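A Morning at the Grolgate Bat Works

If you love baseball and you ever get near Stamthorpe in August, go see how they make the bats at Grolgate. I'd been meaning to do it for years, and this summer I finally got a spot on the 9:30 tour (they take 42 people a day and it fills up fast).

You start out back in the wood yard, which smells fantastic. Our guide, Junhao Shi, pitched two years of college ball and he clearly can't walk past a stack of maple without picking something up. He handed billets around and had us tap them together and listen. The good ones ring! I would have stayed out there all day.

Inside are the lathes. They turn 400 bats on a normal shift and 700 when the minor league orders come in before spring. The wood comes off in long curls and the whole thing is over so quickly that I had to watch four of them before I followed what the cutter was doing at the handle. After that comes sanding, then the cupping machine, which hollows out the end of the barrel to save a little weight.

My favorite stop was the old pattern wall. Every model they've made is hanging there, including the Clarkholm, a huge thick-handled thing from the dead-ball days that nobody in our group could swing with any dignity. The Jiang next to it felt like a toy, and I hit better with it in the cage, too.
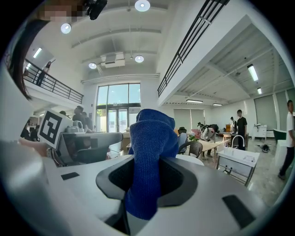 Blue knit, bunched up at the top.

The batting cage is included in the ticket, and so is a mini bat with your name burned into it. Full-size seconds were $49 in the shop. I bought one in ash with a small knot near the knob, and my daughter has already claimed it for fall league.

Wear closed shoes, and bring earplugs if you have your own. The foam ones they give out kept falling out of my ears.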